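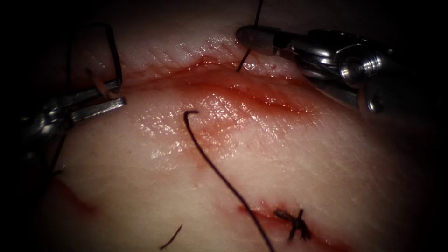

How Skin Closes a Cut

Skin is the largest organ of the body. It has two main layers. The outer layer, the epidermis, is thin and has no blood vessels in it. Under it lies the dermis, which holds blood vessels, nerves, hair roots, and sweat glands. A scratch that stays in the outer layer does not bleed. A cut that reaches the dermis does.

Repair starts within seconds and happens in four stages. The stages overlap.

Stage 1: Stopping the blood

Small blood vessels near the cut squeeze tighter, so less blood gets out. Tiny pieces of cells called platelets stick to the damaged spot and to each other. The blood also makes a stringy material called fibrin. Fibrin forms a net, the net traps blood cells, and the result is a clot. When a clot on the skin dries, it is called a scab.

Stage 2: Cleaning up

White blood cells move out of the blood and into the cut. They eat germs and bits of dead cells. The skin nearby may turn red, feel warm, and swell a little. In a small cut this lasts a few days.

Stage 3: Building

Cells called fibroblasts make collagen, a tough protein shaped like rope. New blood vessels grow into the area. Skin cells at the sides of the cut divide and crawl toward the middle until they meet. They crawl faster over a damp surface than a dry one, so a covered cut often closes sooner than an uncovered one.

Stage 4: Changing the patch

The first collagen is laid down quickly and in a messy pattern. Over the following months it is taken apart and replaced with thicker, straighter bundles. A deep cut usually leaves a scar. Scar tissue has no hair roots or sweat glands, and it never gets quite as strong as the skin that was there before.

Stitches

New skin cells can cross a narrow gap much more easily than a wide one. If a cut is deep or its sides pull apart, a doctor may join the sides with thread. The medical word for a stitch is a suture. Some sutures dissolve in the body. Others have to be taken out, often after one or two weeks, depending on where they are.

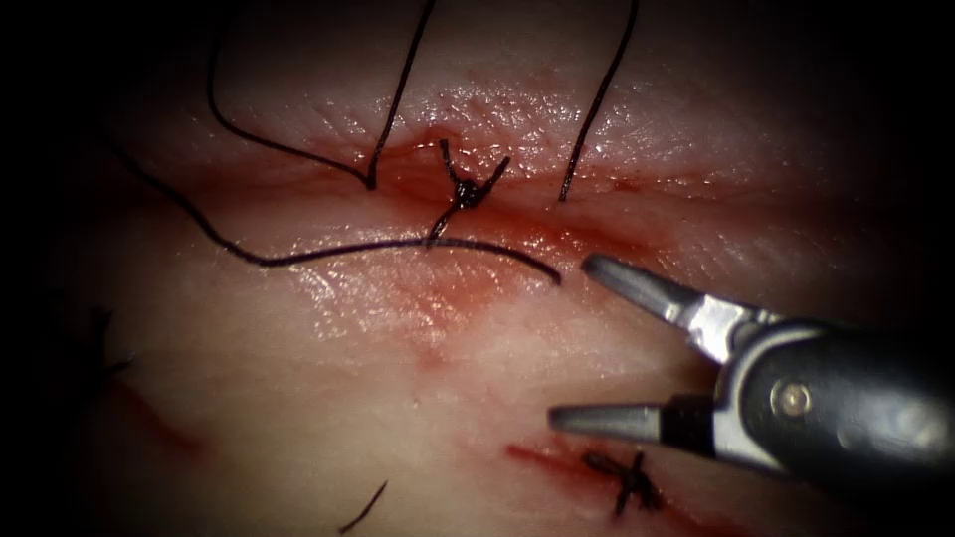 Does it hurt to have stitches taken out?

Most people feel a small tug. The doctor or nurse snips each stitch near the knot and pulls the thread out, and this takes only a few seconds per stitch.

Caring for a small cut

Wash your hands. Rinse the cut under clean running water. Press on it with a clean cloth until the bleeding stops, then cover it with a bandage. Change the bandage every day and whenever it gets wet or dirty. Do not pick the scab.

Tell an adult if the cut is deep, keeps bleeding, has dirt stuck in it, or becomes more sore and swollen after the first day or two.

Words to know

Collagen: a strong protein that gives skin its toughness
Dermis: the thick layer under the outer skin
Fibrin: the stringy material in a clot
Platelet: a tiny piece of a cell that helps blood clot

Text by Blandine Jacquet. Checked by Suqin Feng. Last updated August 7, 2023.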